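Refinishing an old parquet floor: sand it or just screen and recoat?

Posted in Floors and Walls
May 20, 2023

Sioned Ifans
We bought a house in Duklow in December and the dining room has the original block parquet under a carpet that we have now pulled up. The blocks are small and laid in a basket-weave pattern. Most of them are tight, but a few near the hallway rock when you step on them, and there is a gray patch where a radiator used to leak. The finish is dull and scratched but still there over most of the room.

I had one company come out and they quoted $2,639 to sand to bare wood, fill and put down oil-based poly. A second person told me on the phone that old block floors are too thin to sand and I should only scuff the surface and put a new coat on top. I don't know who to believe. The room is otherwise finished and I would like to be eating in it again before the holidays. Can I do any of this myself, and what do I do about the loose blocks?

Pugh_flooring_68
Both of them could be right. It depends on how much wood is left above the tongue, or if there is no tongue, how thick the block is. Lift one of the loose blocks near the hallway and measure it. If it is 3/8 inch or thicker you have enough for a careful sanding. If it is 5/16 and has been sanded before, I would leave the drum sander at the rental store.

Basket weave is hard to sand because the grain changes direction every few inches. Whatever way you push the machine, half the blocks are getting cross-grain scratches. Use a random orbital floor sander, the kind with 4 small discs. It is slow, but it doesn't dig. Don't start coarser than 60 grit unless the old finish is gumming up the paper, and don't skip grits.

Loose blocks: number the backs with a pencil before you pull them so they go back the same way. Scrape off the old adhesive. If it is black and looks like tar, stop and have it tested, as some of the old black mastics have asbestos in them. That goes for sanding too. If there are gaps where black glue shows, get it tested before you run any machine over it. Once that is cleared, set the blocks in a urethane wood adhesive, put weight on them overnight and wait another day before you walk on them.

The gray patch may or may not sand out. Water stains go deep in oak. Try oxalic acid wood bleach on bare wood, rinse it well, let it dry for two days. It won't do anything through the old finish.

If the finish is only scratched and you can live with the gray patch, screening and recoating is a weekend job. Clean the floor first and try a test spot. Old wax will make the new coat peel.

nurkum dave
just rent the big sander, I did my whole downstairs in a day and it was fine. couple of waves by the window but theres a rug there

Soderura
I would not use the drum sander on this pattern, for the reasons given above.

We had the same choice with 872 square feet of block parquet and went with screening. We used a water-based finish, satin, three coats. It dries quickly and does not turn as yellow as oil. You can walk on it in socks the next day, but leave the furniture out for three or four days and rugs for two weeks. Put felt pads on the table and chair legs before they go back in, and check them every few months, because grit gets stuck in the felt and scratches just as badly as a bare leg.

For color, my advice is to leave the stain off. Each block takes it differently and the floor ends up looking like a checkerboard. A clear coat on small blocks comes out warm enough, near the tone in these two.
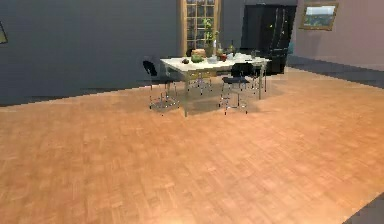
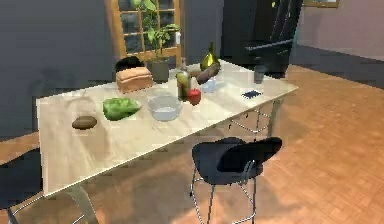

Small-block parquet in a warm orange-brown tone, both views from the same room.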